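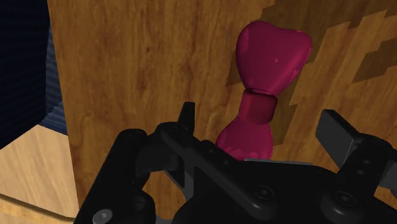 GARRIDO, January

Delegates from the Fedaden government and the Gamoron opposition front ended a second round of contacts on Thursday without agreeing on an agenda for formal talks, according to a joint note released after the session.

The note, which runs to five paragraphs, says the two sides "exchanged positions" on the status of the northern districts and on prisoner lists. It makes no reference to a ceasefire. The current truce, which covers the road corridor between Garrido and the border, expires in 30 days unless both parties extend it in writing.

Share 398 Comments 30

The government delegation had asked that the prisoner question be handled first. Its list contains 958 names. The front submitted a shorter list and asked that detainees held without charge be treated as a separate category.
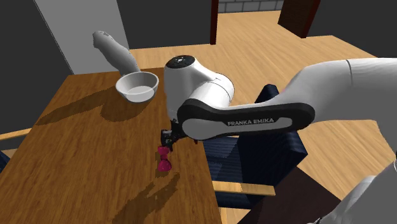 Under the procedure adopted at the first round, each list must be checked against detention records before any release can be scheduled. The checking is to be done by a technical group with equal membership from both sides. The group has not yet met, and the note sets no date for its first session.

Disagreement also remains over the venue. Fedaden wants the next round held in Garrido. The front has proposed Pristwood, where the first contacts took place, and says its delegates require written guarantees of safe passage for any meeting inside government-held territory.

Search this site Enter keyword Go

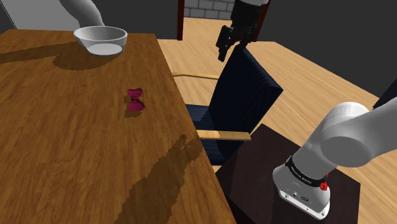
A spokesperson for the front said later that the guarantees offered so far covered travel to the venue but not the return journey, and that the delegation would not attend on those terms. The government's foreign office said the wording was still under review and that a revised text would be sent through the mediators.

The mediators did not comment on the venue. The truce corridor remained open to civilian traffic on Thursday evening.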